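Cómo doblar vaqueros infantiles con cintura elástica

Sirve para tallas pequeñas, hasta los seis años más o menos. Hace falta una mesa despejada y un par de minutos por tanda.

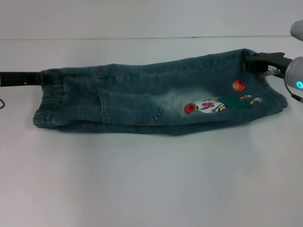
Vaquero infantil doblado a lo largo, con la cintura elástica a la izquierda.

1. Cierra los botones si los hay y vacía los bolsillos. Sacude el pantalón una vez, sujetándolo por la cintura.

2. Ponlo sobre la mesa y dobla una pierna sobre la otra, con los bolsillos traseros hacia fuera. Las costuras interiores deben coincidir.

3. Tira con suavidad de los dos extremos, cintura y bajos. El elástico vuelve a fruncirse solo — no intentes dejarlo plano.

4. Alisa con la mano desde el bolsillo hacia el bajo. Si la pernera lleva un bordado o una aplicación, pasa por encima sin apretar y no planches directamente sobre el hilo.

5. Mete hacia dentro el pico que sobresale en la entrepierna.

6. Lleva los bajos hasta la cintura y dobla otra vez por la mitad. En un cajón de 15 cm de alto el paquete se guarda de pie, con el doblez hacia arriba.

Para lavarlos, del revés y a 30 grados. Los bordados de colores vivos aguantan mejor así, y las zonas ya desgastadas no se aclaran tanto.

Celeste Garrido prefiere enrollarlos desde la cintura. También vale, pero en el cajón ocupan más.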